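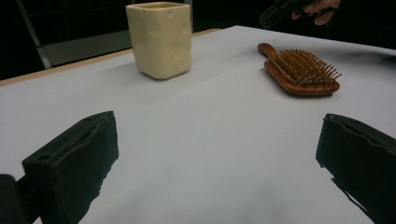
A ceramic cup and a wooden hairbrush on the covered table, seen from between the fingers of a hand-held gripper.

Research news: Hand-held demonstrations and the question of where to begin

The Manipulation Group at the Prandton Institute has released the findings of its study on starting positions in hand-held demonstration. The work was led by Dr. Ditte Bech, with Skye Moncrieff responsible for data collection and evaluation. It forms part of the Plondov project, which examines how robot arms may be taught household tasks from recordings made by people.

In hand-held demonstration, the person carries a gripper fitted with its own camera and performs the task directly. No robot is present during recording. The approach is considerably faster than guiding an arm by remote control, and it has allowed the group to assemble a collection of 3000 demonstrations. Its weakness is one that colleagues in the field will recognize. People tend to begin each recording in much the same way, with the gripper already lined up on the object and the object already near the centre of the view. A policy trained on such recordings may perform well from that position and poorly from any other.

The study asked whether this could be corrected at the time of recording, without any change to the learning method. Demonstrators in the first condition received no guidance on how to begin. Those in the second were given a starting pose drawn at random before each recording, including poses well back from the objects, to one side, or tilted. In both conditions the fingers were to be fully open at the start, and the instruction was to pick up one named object and set it down at a marked location. The two halves of the collection were equal in size and used the same household objects, among them tableware and grooming items.

Policies trained on each half were then run on the group's Dierckx arm. Every test began from one of 20 fixed starting poses, none of which had been used in recording. The policy trained on varied starts completed the task from 17 of these poses, compared with 9 for the policy trained on unguided starts. When testing was restricted to the 4 poses closest to the centre of the table, the two policies performed equally well.

The group also reports on the nature of the failures. With unguided data, the most common error was an early closing of the fingers, before the gripper had reached the object. Dr. Bech attributes this to the shortness of the approach in those recordings.

"The demonstrators were skilled, and their grasps were good," she said. "What the recordings lacked was the journey to the object. The policy had very little to learn from until the last few centimetres, and it behaved accordingly."

Results were less favourable for long, flat objects. Neither policy was reliable in choosing where along a handle to close the fingers, and varied starting poses brought no measurable improvement. Ms. Moncrieff notes that demonstrators themselves differed in this respect – some preferred the middle of the handle, others the end – and that the collection does not at present record which part was intended. A revised labelling procedure is being prepared.

Varied starts carry a modest cost. Recordings in the second condition were longer, and demonstrators required a short practice period before their movements became smooth. The group considers the additional time justified and has adopted random starting poses as its standard practice for all further Plondov recordings.

A second phase, beginning in June, will extend the method to tasks requiring 2 grippers used together. Members of the Institute who wish to consult the recording protocol may request a copy from Ms. Moncrieff through the group office.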